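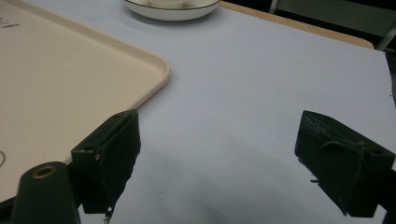
According to Zubaida Awan, a stage costume has done its work when the audience knows the character before the first line is spoken. Her remark is often repeated in training programs, and it raises the question with which this chapter is concerned: how does a performer borrow a well-known character and still present something new?

Chapter 8
Costume, Character, and Recognition

Popular entertainment depends on shared memory. Viewers who see a tall hat or a striped scarf may recall a film, a song, or a television series they watched years ago. Designers call this recall a cue. A cue may be carried by shape, by color, or by the way the wearer moves - and the strongest costumes usually combine 2 or more of these.

The chapter begins with the Nivbridge Revue, a touring variety show whose wardrobe held 412 pieces at its last inventory. Its head designer, Ramesh Dhillon, limited each costume to a single dominant cue. Later sections compare this method with the layered approach used at the Judside Playhouse, where small details were added for viewers in the front rows.

Key terms: cue, silhouette, parody, tribute, quick change

Before reading further, students should choose a character from a film they know well and write a description of that character's clothing in no more than 100 words. The description will be needed again in Section 8.2.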